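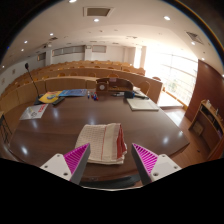 Ekero Towels: folding notes and clips

Hi, and thanks for stopping by. Ekero is my little collection of towel folding, done on whatever table I could get near. I started it in January as a side project off Nepia (that one was all socks, never again) and it grew on me, so now it gets its own page.

What's in it

There are 80 clips in the folder, plus a plain text file of my notes for each one. The numbering goes up to 1735 because I carried on from the old Nepia count and never went back to fix it. Sorry! The clips sit in 13 folders, one per table.

The tables

Mostly kitchen and dining tables, a couple of desks, and a big dark brown wooden one at the front of a lecture hall. I love that one. It's glossy, so cloth slides a fair bit when you tug a corner, and there were leaflets and booklets down one side that I left where they were. If you want perfectly bare surfaces, filter on "tidy" in the notes. If you like a bit of everyday clutter, filter on "lived_in" (my favourite tag).

The towels

Nothing fancy. Tea towels, hand towels, a few old bath towels that have gone a funny grey colour. The cream one with the waffle texture and the thin red line is a pain to fold neatly, as the layers bunch up along the side, and I'd start somewhere else if you're new to this. Flat weaves are in folders 1 to 9.

How I fold

Halves, then halves again, then thirds if it's a long one. Smooth from the middle out. I don't iron anything first and I don't redo a wonky fold, so expect wonky folds. A towel counts as done when it would sit on a shelf without flopping open.

Known problems

Colour names in the notes are all over the place (cream, off-white and beige got used pretty much by mood). Folder 6 has no tags yet. The Ommont script that renames the files chokes on spaces, so please use underscores.

Licence

Use it for whatever you like, just credit Prostov, which is the name I put everything out under.

Last updated November 8, 2023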